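Search this site
Search for: Go

Print this article | E-mail to a friend

The Shiny Table Comes Back

High-gloss wood went out of style for a long time. It is selling again, and buyers are learning how to live with it.

For 43 years the Bako workshop in Plandia has put finishes on wood tables. For most of that time the customers wanted less and less shine. They asked for satin, then matte, then oil and wax. In the last few years the orders have turned around. The drying racks at the back of the shop now hold mostly gloss.

The shop's explanation is simple. People who grew up eating at a shiny table have inherited that table, or have found one like it at an estate sale, and they want it to look the way they remember. Some of them bring in the same piece a parent had stripped and dulled down.

A full strip and refinish on a table for six costs $700 at Bako if the top is sound. A new table in the same finish, from the small line the shop sells under the Mosik name, is $2,325. Most people who come in asking about the second price leave thinking about the first.

What the finish does

Gloss changes how grain looks. On a dull top, light scatters off the surface and the wood beneath it seems flat and a little gray. A clear, level coat lets light go down to the wood and back up again, so the dark lines get darker and the pale ones pick up color. A quiet board stays fairly quiet. A board with strong stripes can become the loudest thing in the room, and a buyer should know that before ordering one.

The finishers at Bako keep a stack of sample boards by the front counter, each one half gloss and half satin. Customers are asked to take a board home overnight and set it on the floor or the counter where the table will go. Quite a few come back the next day having changed their minds, in both directions.

The work itself is slow. The old finish comes off with a chemical stripper and a scraper. The bare wood is sanded, starting at 120 grit and going finer, always with the grain. Then comes the sealer, a light sanding, and the first coat of varnish. Each coat is left until it is hard, then sanded again. The final coat goes on in a closed room with the fans off – dust is the enemy at that stage, and a single hair means another day of work.

The shop will not rush it. A table brought in during January, when the air is dry and the heat is on, tends to go home sooner than one that comes in during a muggy stretch of summer.

What it shows

Everything, more or less. Fingerprints, crumbs, the ring from a glass, the swipe of a cloth that had too much polish on it. Owners who hate this should buy satin. Owners who like gloss say they stop seeing the small marks after a month or so and wipe the table down after supper like any other.

Scratches are a different matter. Most of the fine ones come from dragging things. Pottery with an unglazed foot is bad. Metal boxes, laptop corners and the bottoms of old irons are worse. The advice from Bako is to lift, not slide, and to put felt under anything that lives on the table full time.

Cleaning advice is shorter than people expect. Use a soft cloth, damp but not dripping, then a dry one. No ammonia, no scouring powder. Spray polish is fine once in a while, but it builds up, and built-up polish is what makes an old table look cloudy. Many pieces that arrive at the shop for refinishing only need that layer cleaned off. The shop tells the owner so and charges for the cleaning.

Paper towels get an argument. Some finishers say they are rough enough to leave fine lines over time. Others say the trouble is the grit already on the table, and that any cloth would do the same. Bako uses old cotton T-shirts, washed without fabric softener.

Heat is the one thing varnish does not forgive easily. A hot dish can leave a white patch in the finish. A faint one may fade by itself over several days. One that stays usually has to be rubbed out and buffed, and if it went deep the top will need another coat. Table pads help. So do trivets, if people use them, and the shop has noticed that the customers with the nicest trivets seem to have just as many white rings as everyone else.

Where to put it

Placement matters more for gloss than for any other finish. A table under a bare bulb will show that bulb, and so will the eyes of anyone sitting across from it. A shaded lamp is easier to sit with. A window on the long side gives a wide, soft sheen that makes the top look deep. A window on the short end tends to show every wipe mark, all the way down.

Etix, a secondhand furniture hall across town from Bako, moves its gloss pieces to the front when the fall weather comes in. Under the ceiling lights at the back they did not sell. Up by the windows, the same tables were gone in a week.
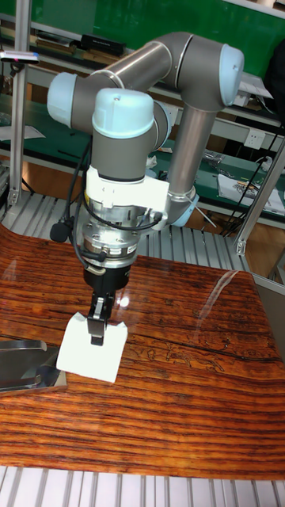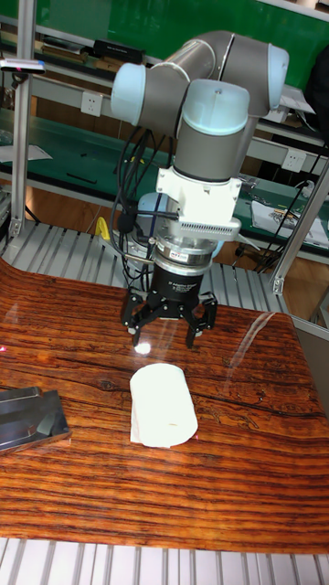

Color is the hardest part of buying a gloss table from photographs. The same stain can read as red, brown or orange depending on the light and the angle, and a seller who sends only one picture is not giving a buyer much to go on. The glossy top in the first picture here comes across as orange and amber with dark brown lines, and in the second the wood looks closer to reddish brown. Ask for several views, and ask for one with something plain and white on the table, such as the white roll in the second picture. If the white looks yellow, the wood probably does too. Look for the reflections as well. A small one with a clean edge is a fair sign of a level coat, while a wavy one may mean brush marks or a top that has moved.

Solid tops do move, gloss or not. Leave a little room between the table and the radiator, and if there are leaves, store them flat in the same room as the table so they take on the same damp and dry spells. Leaves kept in a basement often no longer match at the edge by the time they are needed for a holiday dinner. The shop can plane them, but the finish at that edge will have to be done over.

Print this article | E-mail to a friend

We use cookies to improve your visit. By continuing to use this site you agree to our cookie policy. Accept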